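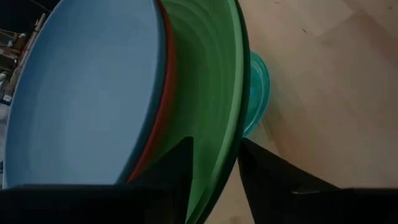

We moved my mother-in-law out of her house in August, and most of what I know now about dividing up a household I learned in those two weeks. She had lived on Wetwood Road for 28 years. The new apartment has one bedroom, a kitchen you can cross in 4 steps, and a single closet by the front door.

The furniture went fast. My wife, Simin, had measured the apartment and drawn it on graph paper, and anything that didn't fit on the paper was given away or sold. The couch went to a neighbor. The dining table went to Nima Safavi, her cousin, who came with a truck at seven in the morning and was gone by eight. I had expected arguments about the big things and there were none.

The kitchen took four days. I had set aside an afternoon for it.

The trouble with a kitchen is that everything in it is small and nearly everything in it works. A couch is either wanted or it isn't. But a second colander costs nothing to keep, and the third one doesn't either, so they had all been kept. My mother-in-law sat at the counter with a glass of tea and we held things up for her one after another. She said yes to almost all of it. By lunch on the first day we had filled two boxes to give away and eleven to keep, and we had to stop and talk about what we were doing.

What worked in the end was turning it around. Simin packed one set of what her mother would need for a normal week of cooking for herself, plus enough for guests on a holiday. That was carried over to the apartment first. Then we left the rest where it was for a few days, and she went back and forth and took whatever she missed. She missed the rice pot, which I had wrongly put with the extras, and a flat wooden spoon, and a tea tin from Dehghan that she keeps buttons in. That was nearly the whole list.
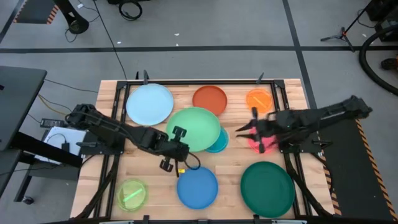
I should say something about the grandchildren's share, as it caused the only real disagreement. Simin wanted each of them to have something from the house. Her brother thought this was a way of handing our problem to people in their twenties who live in shared apartments. He had a point. We settled on letting them ask for things, with no one pushing. Two of them asked for recipes instead — written out by hand, in Persian, with the amounts given in tea glasses. She spent a good part of the month on those and seemed to enjoy it more than anything else connected with the move.

The rest went to a thrift store that sends a van if you have enough boxes. I called three places before I found one with an opening that month. If you are planning something similar, call early. Ask about glass too, because one of the three wouldn't take any.

A few other notes, for anyone who has this coming up. Use small boxes for dishes. I packed a large one and then couldn't lift it. Write on the side of the box and not the top, as they will be stacked. Keep one mug, one pan and the kettle out until the last morning. Change the address with the pharmacy before you do the bank.

She has been in the apartment for a while now. The kitchen cabinets there are full again, which Simin noticed before I did, and she has asked me to put up a shelf over the stove. I told her I would come by with the drill once I find the box it's in.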